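Notebook, bench 2, Gasstead lab
September, started 9.40

Picking up from the last entry, where I said I'd believe the new grasp planner when it had done a full set of runs without me holding its hand. It has now done a full set of runs. I still don't believe it, but for different reasons.

Setup as before. Thevar planner, branch with the contact-width check merged. Culedano for perception, wrist camera only, overhead stream switched off at the launch file so it can't sneak in as a fallback (it did last time, see the page with the coffee ring). Controller at its usual gains. 124 attempts on thin cutlery, tray layout shuffled between attempts, logs in the shared folder under bench2/thin.

What the release note claims: thin metal objects are now handled by fitting a line to the edge pair instead of trusting depth. What I wanted to know is whether the line fit does any of the work, or whether the planner would have got there anyway by closing in the middle of the detection box and hoping.

So I ran 80 with the line fit on and the remaining 44 with it stubbed out to return the box axis. Same tray, same arm speed, same close force. The stub is four lines of Python and I've left it in the branch behind a flag called box_axis_only. Please don't delete it, I'll want it again.

First result, which annoyed me for the whole morning: almost no difference when the utensil is lying straight up and down in the wrist view. Of course there isn't. If the thing is already vertical between the fingers then the box axis and the line fit agree to within a degree, and all we've measured is that two ways of getting the same number get the same number. Most of the vendor's demo clips are like that. I went back and looked.

The difference shows up on the diagonal. A fork at a slant gives a fat box, the box axis is nonsense, and the stubbed version picks a closing direction that is out by however much the fork is turned. The line fit gets those right more often than not. I'll grant them that much.

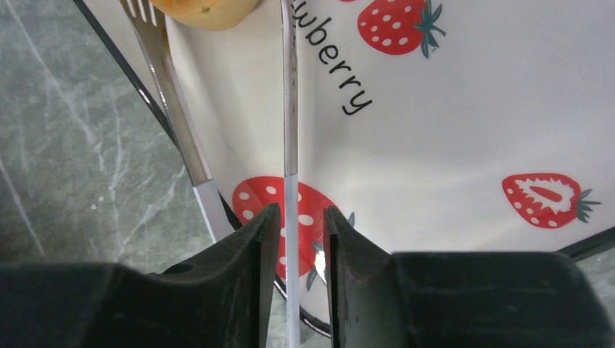 Can the planner tell the utensil apart from the printing on the tray?
Only when the mask is tight, and the mask gets loose wherever a dark outline or a bright highlight runs close to the metal.

That matters more than the line fit, in my view. The strawberry tray was put in on purpose. Red shapes with white seeds and green caps, lettering, black rim, all of it flat, none of it graspable, and plenty of it with a harder edge than the cutlery has. Culedano gives the polished part of a utensil a decent score and then loses confidence further down where it goes pale against the white tray. In the logs the mask stops short, so the centre of mass is estimated too high, so the grasp point creeps up. On a long handle you get away with it. On a teaspoon you wouldn't, and nobody has put a teaspoon in the test set. I've asked for one.

I tried dropping the mask threshold to see if the pale end came back. It did, and it brought a good bit of strawberry with it. Put the threshold back where it was.

12.15. Lunch, and a conversation about whether the neighbour check is doing anything. The planner is supposed to reject a grasp if a second object sits inside the finger sweep. In the logs it prints "neighbour clear" every time, including on layouts where I'd have been nervous. Either it's measuring from the fingertip line and ignoring the width of the finger body, or it's reading the wrong frame. These fingers are broad. The tip is only the end of it.

13.30. Found it, I think. The sweep volume is built from the URDF collision mesh, and our URDF still has the narrow fingers from the Trukance kit we had before. Nobody changed it when the fingers were swapped. So every clearance number from this bench since the swap is optimistic. That includes last month's table, which went in a slide. Somebody should take it out of the slide, and I suppose I'm somebody.

Replaced the mesh, reran planning offline on the saved frames (no arm motion, just the planner against recorded data). 32 of the 124 now come back as "neighbour in sweep" and get a different approach angle or get refused. I looked through a handful of those by eye. Mostly sensible refusals. A couple where the thing flagged as a neighbour was tray rim, so the fix has its own problem: rim is dark, fingers are dark, and the self-filter that is meant to remove the fingers from the cloud leaves scraps behind that get joined up with the rim. I've raised the self-filter padding a touch. Not happy with that as an answer, it's the sort of number that gets forgotten.

Timing. Median plan time 168 ms with the old mesh. Haven't got a fair figure for the new one because the offline run was on the desktop and the desktop is faster than the bench machine. Don't quote anything until it's been rerun on the bench.

One more moan about the logs. A grasp is marked "success" when the gripper width at close is above the empty threshold. For something as thin as a fork handle, the empty threshold and the real width are so near each other that the flag is close to a coin toss. I've been going through by hand and the flag disagrees with me often enough that I've stopped reading it. Any success rate somebody pulls from this folder by script is a rate of flags and should be called that. Current reading on close would be a better signal, and the driver already publishes it. We just don't record it.

To do, in the order I'd do it:

Record motor current on close, add to the log schema.
Commit the finger mesh and tag everything before it as old-mesh.
Rerun diagonal layouts only, line fit on and off, with equal numbers this time. 80 against 44 was lazy of me.
Plain white tray as a control, same layouts, to see how much of the mask trouble is the print and how much is shiny metal on white.
Teaspoon.

16.50. Thevar support replied about the neighbour check. They say it behaves as documented. Given the mesh, they're right, which is irritating. I've asked whether the planner could at least warn when the URDF finger width and the driver's configured finger width don't match, as both numbers are sitting there at start-up. No answer to that part yet.

Arm parked, controller off, flag box_axis_only set back to false.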